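In Defense of the Plain Table Covering

By Shiela Umali

Reading time: 3 minutes

The Ploswood Household Study Center receives many letters concerning storage and very few concerning tables. This is regrettable. A household may buy drawers, boxes and labels in any quantity, but small objects are sorted, mended, wrapped and put away on a table, and the condition of its surface has more to do with the result than most people suppose. It is my view that a work table should be covered with one piece of plain cloth, in one color, and that the color should be one seldom found among the things handled on it.

The usual objection is practical. A bare table can be wiped, and a cloth must be washed. I accept the point where food or paint is involved. For dry work it carries less weight. A hard surface lets small things roll and slide, and it gives back the light of the lamp so that anything glossy is difficult to make out against it. Cloth is quiet, it holds an object where it is set down, and it can be lifted by its corners and shaken out at the end of the day.

The matter of pattern is more contested. My colleague Hala Khasawneh has argued in these pages that a patterned cloth conceals stains and is therefore the more economical purchase. She is correct about the stains. A pattern that conceals a stain will also conceal a button, a bead or the back of an earring, and I would ask which of these the household would prefer to see. Checks and stripes are the worst offenders. Florals are little better, and I say so in the knowledge that the Center's own gift shop has sold them for years.

As to color, white is commonly recommended and I cannot support it. Paper is white, thread is often white, and the eye tires of it under a strong lamp. Black swallows caps, lids and screws. Brown resembles the table it is meant to improve. A blue-green of middling depth serves best. Few household goods are made in that shade, and both dark and bright objects stand out against it. Orange does so especially well, as anyone who has set a small orange item near teal will know. 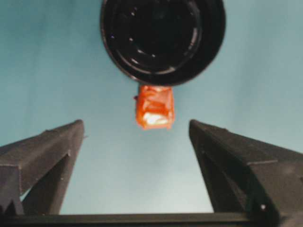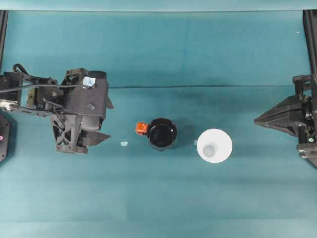 The same principle applies to faults in the cloth itself. On a plain covering a crease appears as a line and a stray bit of white appears as a speck, and both can be dealt with before work begins. I do not hold that a cloth must be ironed. A fold across the middle does little harm provided that it lies flat, and a household that waits for perfect linen will seldom begin anything. Fabric that has bunched up is another matter and should be pulled straight.

Two covers are sufficient for most homes, one in use and one in the wash. They should be cut from the same bolt. The Center's course at Dremeleck has used a pair of this kind for 17 terms, and the original cloths were replaced only last December. Those who sew may add a narrow hem. Those who do not may leave the edge as it is — a frayed border is unsightly but does not interfere with the work.

There remains the question of what should be allowed on the table. I favor a strict rule. The objects belonging to the task may be set out, together with a container for them if one is needed. Mail, keys and cups should be kept elsewhere. A plain surface soon shows what does not belong on it, and I consider this its chief merit, although members of my own household have described it as its chief defect.

The Center's reading list for the coming term will include Hájek on household linens. I would recommend the chapter on weights of cotton in particular, with the caution that the author's preference for cream should be disregarded.

Related items
The Akel Lectures: Light and the Evening Work Table
Hala Khasawneh: A Case for the Patterned Cloth
Drawer Liners Reconsidered
Letters: On the Washing of Heavy Cotton

Contact the Center | Copyright Ploswood Household Study Center | Back to top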